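# Hornovance 152 Draft Stopper

**Made by Pruitt, Pisthorpe. Fits doors, drafty ones especially.**

The Hornovance 152 is a long tube of heavy cotton with a filling inside it. You lay it along the bottom of a door and the cold stays in the hall, where it can annoy the coats. We have been selling it long enough to know that people want three things explained before they buy, and that none of them is the one we would have picked.

**Will it fit my door?**

The 152 is 152 centimeters long, a figure chosen by a man who had just measured his own patio door and saw no need to measure anyone else's. It suits double doors and wide old front doors. For a single interior door you want the 123, which has the same cover and the same filling and less of both. Measure the gap between the frames, at the floor, with a tape. Do not measure the top of the door. Houses in Pisthorpe are not square, and yours may not be either.

**What is inside?**

Buckwheat hulls and a wool liner. The hulls give it weight, so it lies flat and stays put when a gust comes under. The wool stops the hulls from sounding like someone eating cereal in the next room. Earlier versions used dried peas. We learned a lot about mice that November.

**What is the cover?**

Vetex, a tightly woven cotton twill that shrugs off mud and most soup. It comes in moss, slate, brick and a color the mill calls Oat, which is beige and has been to college. The cover zips off. Wash it cold and dry it on a line. If you put it in the dryer it will come out as the cover for a 123, and we will sell you a 123 to go in it, but we won't feel good about it.
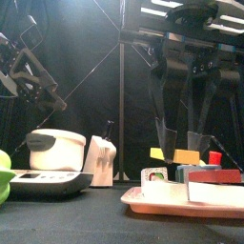
Wiesława Baran wrote to us that the moss cover faded to "a sort of hospital green" after one summer by a south-facing door, and that she had expected better at the price. She added that the draft was gone and the dog had stopped barking at the hallway, so she was keeping it, but she wanted the fading mentioned. Consider it mentioned. Slate holds up best in sun. Brick fades to something quite nice. Oat has nowhere to fade to.

**Using it**

Push it snug against the door with the seam side down. If the door opens toward you, the stopper has to be moved every time, and after a week you will either have a routine or a grudge. For those doors we make the double version, 2 thinner tubes joined by a flat strip that slides underneath and travels with the door. It costs more and works on hard floors only. On deep carpet it bunches up and sulks.

Don't leave it across a door that someone may need to get out of in a hurry in the dark. It is a sausage on the floor, and it behaves like one.

**Care**

- Shake the liner out once a season to even up the hulls.
- Never wash the liner. Wet buckwheat remembers it is a plant.
- Small holes in the cover can be darned. Spare covers are sold separately in all 4 colors.

**In the box**

One stopper, filled. One care card, which says what this page says with fewer complaints in it.

**Returns**

Unused stoppers can come back to the Pisthorpe workshop in the original wrapping. Please don't fold them. Coil them loosely, the way you would a garden hose you were fond of. Stoppers that have been chewed are not unused.

*Page last revised Dec 22, 2018, with the heating on.*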